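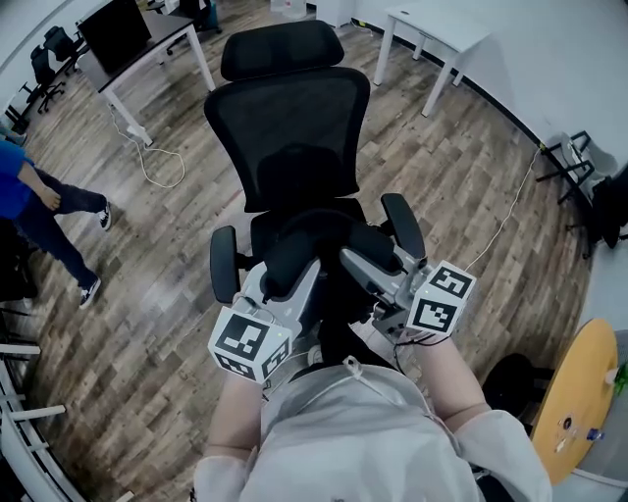

The hand-held rig with its marker cubes, held over an office chair

What are the cubes for at the Plerkbridge open day?
Birdie Szabo

Hello all! My nephew and I are booked for the robotics open day at Plerkbridge in March, and the page we were sent has the photo I've put at the top (the two-handed thing with black and white squares on it). Does anyone know what those squares do, and do visitors get to hold one? He is nine and will certainly ask. Also, is there parking?

Rafferty Wojcik
Hi Birdie, you'll both have a lovely time! The squares are markers. A camera picks out the patterns and works out where each side of the gripper is and which way it's tilted, so the movements you make by hand can be used to teach a robot later on. When I went, visitors could try it for two minutes each, with a helper close by. Do ask at the desk as soon as you get in, as the list filled quickly and we waited over 90 minutes (we had sandwiches, luckily). Mind the cables on the floor too.

Wilma Verhoeven
Park at Kaltport and walk, it's easy. No idea about the cubes, sorry!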